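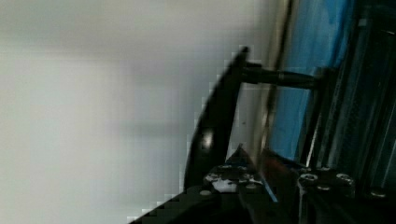 Two grippers, one kitchen table

I've been promising a write-up of the gripper comparison for ages, so it's finally getting written, with a cup of tea and a very messy notebook open beside me. If you've only just found this blog, I mess about with a small second-hand arm in the back bedroom (and on the kitchen table, when I'm allowed), and most of what I post is me trying parts on it and grumbling about cables.

The two I've been swapping between are the Olwood, with its curved black fingers, and the Sorwood, which has straight ones with soft pads. I wanted to know which of them I'd leave on the arm for good, as changing over is a faff and I'm fed up with losing the little screws in the carpet.

How I tested them

Nothing clever. I gave each gripper the same set of jobs with the same things from round the house: a clothes peg, a cotton reel, a teabag (dry!), a plastic egg cup, a pencil and a folded flannel. Each one had to be picked up, carried across to a tray and put down without being flung. I did 36 goes a session, and by the end of August the notebook had 756 goes in it across both grippers, which is far more than I meant to do. It got a bit addictive. I'd tell myself one more session after dinner and then it would be midnight.

I kept the arm at the same speed the whole way through and drove it all from the Gashaw controller, which I'll come to in a minute.

The Olwood

I didn't expect to like this one as much as I do. The finger narrows to a slightly hooked tip, and that hook is brilliant for anything with an edge you can get under. The peg was no bother at all, and the egg cup it simply scooped up by the rim. The cotton reel was fine so long as I came at it from the end.

Where it struggled was the pencil. If I came in a hair too high the tip skated over the top and the pencil rolled off, and I spent a good part of one evening on my hands and knees fetching it back. The fingers are shiny as well as hard, and I think a scrap of rubber tape on the inside would sort most of it. I haven't tried that yet because I wanted the numbers for both grippers as they came out of the box.

The shine bothers the camera too. Under the kitchen light you get a bright spot partway along the finger, and my little tracking script kept deciding that the spot was the most interesting thing in the world. Turning the big light off and using the lamp by the window helped a lot.

The Sorwood

The Sorwood is the sensible one. The pads are squashy and grippy and the pencil stayed put nearly every time. The flannel was lovely to watch, it just closed and lifted. It's quieter as well, so I could run it after everyone else had gone to bed.

But it's bulky. With the fingers open it needs a lot of room on either side, so anything sitting close to the edge of the tray got nudged before it got picked up. It also pinches the teabag rather hard. I lost 2 teabags to it and I was still finding bits of tea in the arm's elbow a week later.

The pads pick up fluff like you wouldn't believe. I wipe them down with a damp cloth before each session now, and I'd suggest you do the same if you have a cat.

A word about the wrist camera

I had the Mosteo camera on the wrist for all of this. It's tiny and cheap and the picture goes to mush in the shadows, so the black parts of a gripper tend to melt into one dark lump with a few screw heads shining out of it. You get blocky steps along any edge where something dark crosses something pale, too. For working out where the fingertip is, though, it does the job, and I care about that more than a pretty picture.

Mounting it took me three tries. Too far back and all I had was gripper, too far forward and it bumped into things. I've ended up with it at a tilt, and I've got so used to reading the view at a slant that a level one looks odd to me now.

And the controller

The Gashaw is a good bit of kit with a dreadful menu. Once it's set up it never missed a beat, and it remembers the settings for each gripper separately, which saved me so much time on swap days. Getting it set up is another matter. I had the closing force at 200 for the first session, having misread the scale, and the poor egg cup has never been the same shape since. Write your settings on a bit of paper and tape it to the box!

So which one is staying on?

The Olwood, for now. I lose a bit on pencils but I can get it into tight spots, and most of what I want the arm to do next is picking things out of a cluttered tray. The Sorwood goes back in its box until I start on the sock folding idea, which I am still going to do, whatever my family says.

Next job is the rubber tape on the fingertips, and I'll run the pencil goes again once it's on. If anyone has found a tape that doesn't leave sticky muck behind when you peel it off, please leave me a comment.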